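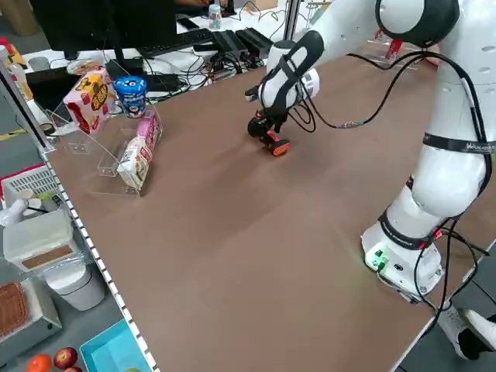 Norneo 106 Folding Work Table

2 min read

The Norneo 106 is a folding table for craft rooms, market stalls and small offices. It is sold by Fustdale through the Gristport store and by mail order. The top is 106 inches long and 30 inches deep, with rounded corners and a flat underside that takes most screw-on clamps.

Top finishes: oak, light gray, chalk
Legs: powder-coated steel, folding, with a slide lock on each pair
Weight: 40 pounds
Warranty: 2 years on legs and locks

Each leg has a screw foot for uneven floors. Turn the foot clockwise to lower that corner. Set the table on its side to open the legs, push both slide locks home, then lift it upright with a second person.

Wipe the top with a damp cloth and mild soap. Do not use scouring pads or bleach. Hot pans need a mat. Small scratches on the oak finish can be treated with the Michailidis wax stick, sold separately. The chalk finish should not be waxed.

Tables ordered before July ship with the older rubber feet. The newer feet fit the same thread and can be ordered as a set of four.

Returns are accepted within 30 days if the table has not been drilled. Keep the carton, as the carrier will not collect a table without one.

Page maintained by Oratile Fourie. Prices checked 30 April 2021.

40 shares
2 comments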